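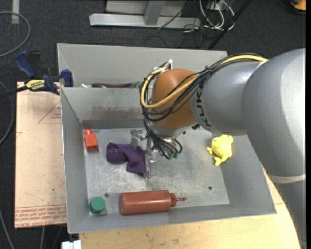 KUKA arm with multi-fingered gripper over the mixed-item bin, returns bench.

To: returns-floor list
From: Jummai Aliyu, Operations Planning, Stusetti
Subject: Re: Mixed-item picking at Zarnton and the April schedule

Colleagues,

Thank you to everyone who replied to the first notice. Several of you raised the same points, and Danjuma Nwachukwu set them out most fully, so I am answering his message to the whole list. His text is quoted with his agreement. I have cut the part about the parking passes, which Facilities will answer separately.

Danjuma Nwachukwu wrote:
> I have worked the returns benches at Zarnton for six years and I
> would like the following answered in writing before the April
> schedule is posted.
>
> 1. The notice says the arm will "support" the sorting benches. Does
> that mean the four sorting positions on the day shift remain, or
> does it mean they remain until the arm is faster?
>
> 2. Soft goods. Anyone who has done this work knows that a hard block
> or a bottle is easy and a piece of cloth is not. When the gripper
> leaves the cloth in the bin, who picks it out, and does that person
> have to stop the arm and wait for a restart each time? On the old
> carton line at Ogundipe a restart took so long that people stopped
> reporting small faults.
>
> 3. Rates. Our bench rate is set per shift. If the arm takes the easy
> items and leaves us the cloth, the odd shapes and the things that
> roll, the same rate is a different job.
>
> 4. Who is trained, who chooses them, and is it paid at the higher
> grade from the first day or from the day of certification?
>
> I am not against the equipment. I lifted totes for three years
> before I came to the bench and I would not ask anyone to go back to
> that. I would like to know what the job is.
>
> D. Nwachukwu

I will take the points in order.

1. Positions. The four day-shift sorting positions at Zarnton remain on the schedule through the end of the current labor agreement. I am not able to give a commitment past that date, and I would prefer to say so plainly. Two of the four positions will be renamed "bench and cell operator." Employees now in those positions keep them unless they ask to move. The evening shift is not affected, as the arm will not run after 6 p.m. during the first period.

2. Soft goods and restarts. Mr. Nwachukwu is correct about the difficulty. The practice bin is deliberately mixed. At present it holds a crumpled cloth, a small rectangular block, a squeeze bottle lying on its side and a rubber toy with short limbs, and the cloth is the item that Engineering expects to occupy it the longest. Davoud Farahani, who is responsible for the cell, reports 523 logged attempts on cloth items, of which 301 ended with the item released in the correct place. The figures for rigid items are considerably better and will be sent to the list once he has checked them.

Until the cloth figure improves, items left in the bin will be cleared by the bench and cell operator. Mr. Farahani has agreed to the following procedure:

The operator presses the hold button at the bench. The arm withdraws to its rest position and the light at the bench changes to green.
The operator clears the bin by hand and records the item type on the sheet. No other record is required for a cleared item.
The operator presses resume. An engineer is not needed for this step.
If the light does not change to green, nobody reaches into the bin. The operator calls extension 269 and works from another bench until Engineering has attended.

A full restart is a separate matter and will be carried out by Engineering only. Time spent waiting for one will be recorded as equipment time and will not be counted against any employee. I worked at Ogundipe during part of the period Mr. Nwachukwu describes, and I do not dispute his account. Supervisors have been instructed that a small fault is to be reported in the same way as a large one.

3. Rates. This was the point raised most often, and the first notice should have covered it. The bench rate will be suspended for the two renamed positions while the cell is in its first period. At the end of that period the rate will be reset from observed work, with an employee representative present at the observations. Chukwuemeka Ezeani has been named as the representative for the day shift. The rate for the other two positions stays as it is, on the condition that the mix of items reaching those benches does not change. If you believe it has changed, tell your supervisor and copy Mr. Ezeani. The first review will take place when 1000 returned items have passed through the cell.

I should add that the cell's data will not be used to assess individual employees. The log records the arm's attempts and the hold and resume presses. It does not record who pressed the button.

4. Training and grade. Training consists of two half-day sessions at the bench, given by Mr. Farahani, followed by a supervised shift. The four current day-shift sorters have first call on the places. If more people apply than there are places, length of service at Zarnton decides. The higher grade is paid from the first training session. Human Resources had proposed the date of certification, and this has been changed following the replies we received.

Further questions that reached me outside the list:

Ayodele Akinola asked whether the returns staff at Jallico will be brought in. There is no plan for a cell at Jallico this year. Jallico handles mostly boxed goods, and the case for the equipment there has not been made.

Two colleagues asked whether they might watch the arm at work before deciding about the training. They may. Please arrange a time with Mr. Farahani and stay behind the floor marking unless he invites you forward. Long hair and lanyards are to be secured as on any other equipment.

One colleague asked whether the items that the arm cannot lift are being reported to the supplier or simply left to the floor. Mr. Farahani keeps a list. He would welcome additions from the benches, particularly shapes that come back often and that an engineer might not think to try. Please give them to him in writing, or leave the article itself in the gray tote beside the supervisors' desk with a note of how you normally pick it up. A note such as "pinch at the seam, not the middle" is useful to him.

The draft April schedule will be posted on the board outside the break room and sent to this list. Objections to the draft should go to me directly, with a copy to Mr. Ezeani if you wish. Replies to this message go to everyone, so please do not include pay or medical details.

Jummai Aliyu
Operations Planning
Stusetti, Zarnton site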